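Aug 7, 2019

Thirty-one pages into the new notebook and I still love it! The paper takes ink so well that I keep inventing reasons to write things down (grocery lists, the bus times to Wotholm, a whole page of just capital R's). I'm on the Wiegand blue-black now, the sample bottle I'd been saving since July, and it goes on almost teal and then settles overnight into this deep stormy color. I got up early this morning just to look at yesterday's page again.

Big news is that I signed up for the letter swap. You pledge 4 letters a month, by hand, to people you've never met, and the Selance stationery shop handles the addresses. They hope to get to 1,000 letters by the end of the year and I would so love to be part of that. My first one is half written. I went on much too long about tomatoes, but they are having a glorious summer and somebody ought to hear about it.
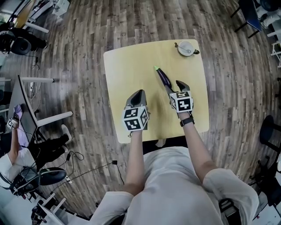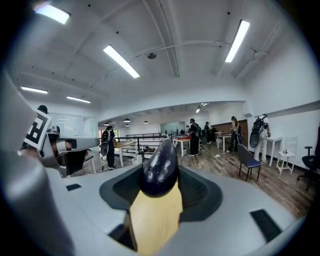
Things to try next

Cream paper from Flernico, the heavy kind with the rough edge. I held a sheet up to the window at the shop and nearly bought the whole stack.

Sealing wax! Dark green, or possibly a rusty red. I have a brass spoon that would do for melting it.

Slowing down on my lowercase g, because it still looks like an 8 when I get excited, and I get excited a lot.

Finish the tomato letter tonight and walk it to the mailbox before the first pickup. Then start the second one, maybe about the thunderstorm, and use the broad nib for it.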